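Drernside Community Hall – Spring Safety Walkthrough
Checked by Priya Mercado, April 21, 2019
Areas covered: main hall, kitchen, craft room, back stairs, parking side

Hello again, everyone, and thank you for your patience while I went through the building with my clipboard and my slow knees. The January sheet had 18 open items on it and I'm very happy to tell you we are down to 3. Comments are under each line, and I've rambled where I thought it might help the next person.

1. Front doors open freely from inside – OK
The left door used to drag on the mat. The new mat is thinner and both doors now swing all the way. Please don't prop them with the fire extinguisher, however handy it looks!

2. Exit signs lit – OK
All of them, including the one by the coat hooks that flickered all winter.

3. Fire extinguishers in place, tags current – NEEDS ATTENTION
Kitchen and main hall are fine. The tag on the back stairs one has faded so badly I couldn't read the date, even with my good glasses and a flashlight. I've called Wivell and asked them to come look at it and write us a fresh one.

4. Storage and craft materials – OK, with comments
Heavy things go low and light things go high, same as always. I know it's tempting to put the paint tins on the top shelf where the little ones can't reach, but a full tin coming down on somebody's head is a worse problem, and the lower cupboard has a perfectly good lock.

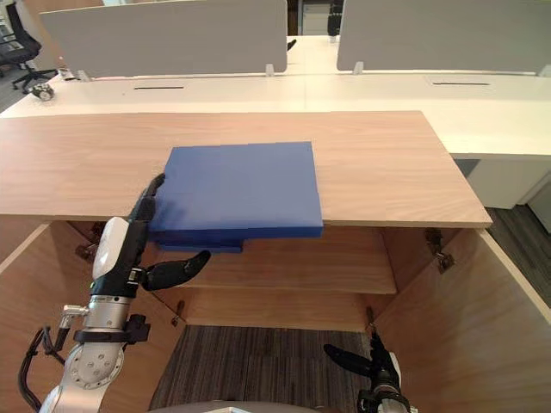

The paper cutter was locked with the blade down, which pleased me no end. Scissors were back in their block and the glue guns were unplugged. I did find one extension cord running under the rug to the sewing table, and I rolled it up and hung it on its hook – if you need power over there, ask me for the short one with the flat plug.

5. Kitchen – OK
Stove knobs all turn off with a proper click. First aid kit restocked with bandages and burn gel (we were down to a single bandage, and it had dinosaurs on it).

6. Back stairs – NEEDS ATTENTION
The handrail is loose at the second bracket from the bottom. Kincaid is coming to refit it. Until then please use the front steps, especially if you're carrying anything.

7. Parking side lights – NEEDS ATTENTION
The lamp nearest the dumpster is out. The replacement from Dokora is $396 with fitting, and I've said yes to it. Bring a flashlight if you're closing up after dark.

8. Emergency phone list posted – OK
Updated by the kitchen door. If your number has changed, just write it on the sheet in pen.

Next walkthrough sheet is in the blue folder in the office, second drawer.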